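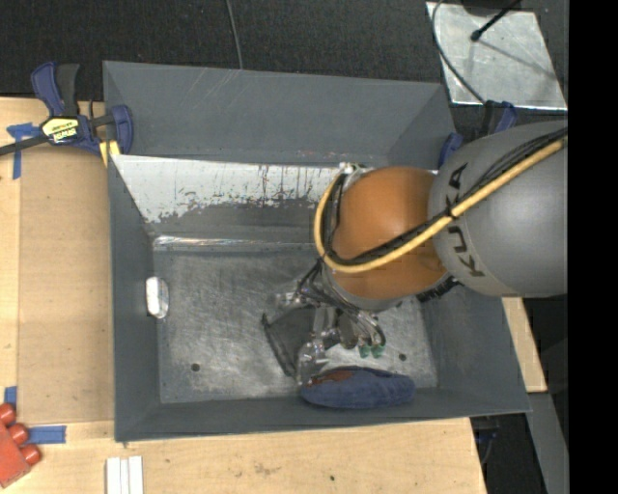 Gumede Metal Sorting Bin: Four Months In

I bought the Gumede in October to replace a plastic tote that had cracked at both front corners. The tote cost a quarter as much and lasted nine years, which I mention only because my business partner, Francine Charbonneau, mentions it whenever she walks past.

So, the bin. It's big, gray and metal, with sloping walls, a tall back and a low front. The shape is the best thing about it. You can get into it over the front without barking your forearm, and parts tossed toward the back slide down to the floor and mostly stay there. Colton Vachon in receiving, a man who throws everything, has yet to put one over the back wall.

The finish is another story. The catalog calls it "lifetime bright," and I would like to know whose lifetime. The floor is a fog of swirly scratches. The whitish layer on the sloped panel at the back is peeling, and along its lower edge it has worn through to gray in a ragged line like a coast on an old map. There are dark scrape marks down that panel as well. The back wall has held up better, with a few pale scratches near the top and some faint reddish marks lower down that I have decided not to think about.

None of this stops it from being a bin. But if you handle anything that can't have paint flakes on it, buy the unpainted version, or sand the panel back on day one and save yourself the suspense. I emailed Gumede about the peeling and was told by a polite person that it was "cosmetic wear consistent with use." I had been using it, so they had me there.

The two small round holes in the floor are, according to the leaflet, for drainage. They are also exactly the right size to swallow an M4 screw. Mine went down there with three of its friends before I put tape across the underside. Larger parts are no trouble.

Small glossy pieces are harder to spot than I expected, given how much the bare metal shines. White ones aren't bad. Anything chrome might as well be invisible under overhead lights, and a matte floor mat fixes it. Pumetti sells one that nearly fits if you trim 3 mm off the long side. Mine now has a slight wave in it, my fault.

Noise: yes. Drop a handful of castings in first thing in the morning and everyone is awake. The mat helps with that too.

It weighs 23 kg empty, so decide where you want it before you set it down. I decided afterward.

Pros: the shape, the low front, walls that haven't dented.
Cons: the coating, the holes, the racket, Francine.

Three stars out of five. I'd buy the unpainted one.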